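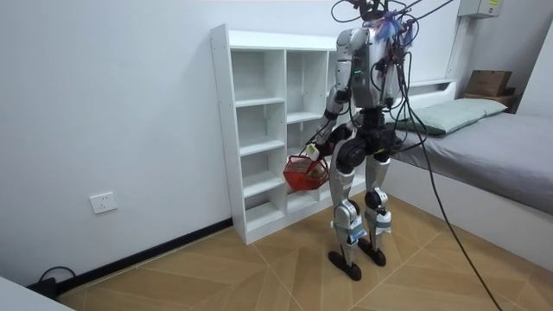
Ticket reopened 17/02/2020, sorry Faustino, it's me again with the Hastell thermostat. The Wi-Fi drops every night and the heat goes with it, so I wake up to a freezing house and a screen that says "waiting for Namus hub." I did everything you asked in January (new password, hub unplugged, the long reset where you hold both buttons) and it behaved for maybe a week. The worst room is the small one with the parquet floor, the one with the white cubby shelf and the low bed, and that's the one I care most about since my sister is coming to stay!

What I've tried since your last message:

- Moved the hub from the hall closet to the kitchen counter. No change.
- Forced the thermostat onto the 2.4 network. It stayed up for 3 nights, then dropped again.
- Turned off the "eco sleep" setting in the Ranari app. It turned itself back on. Is it supposed to do that??
- Swapped the batteries, even though the app said they were fine.

My neighbor Oisín Mac an tSaoi has the same model and his only started doing this after the last update. He rolled his back somehow, but he can't remember which menu he used, and I've poked through all of them twice.

One more thing, the log I exported stops at 800 lines, so you're only getting the last 2 nights. If you need older stuff, tell me where it hides and I'll dig it out. The error right before each drop is always the same: "lease expired, retry 3."

I haven't touched the router settings yet. It's an old Furtado and I'm a little scared of it, so please send steps with the exact button names if you want me in there. Mornings are best for a call.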